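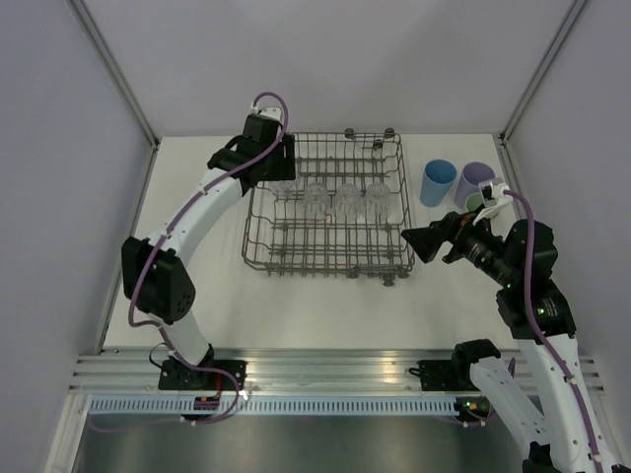 Mukley's second album, Nistov, was issued in March by Virex in a vinyl edition of 3,000 copies. It pairs producer Yakubu Olatunji with vocalist Lilla Hegyi, whose low, unhurried delivery suits the slower material on side one. The drum programming on "Ugwu" is the strongest work here.
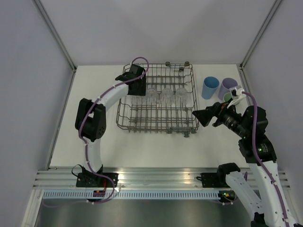
Four clear glass cups in a wire dish rack.

Side two is less certain. Two instrumentals repeat an idea already settled by the opening track, and the closing verse is mixed too far beneath the bass. The pressing is quiet and the lyric sheet is complete.

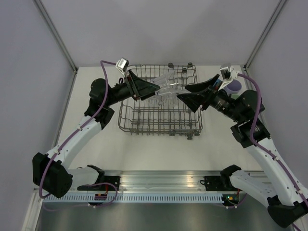
Morenike Eze: I disagree about the closing verse. On headphones every word is clear, and the bass is meant to lead.

Recommended, chiefly for side one.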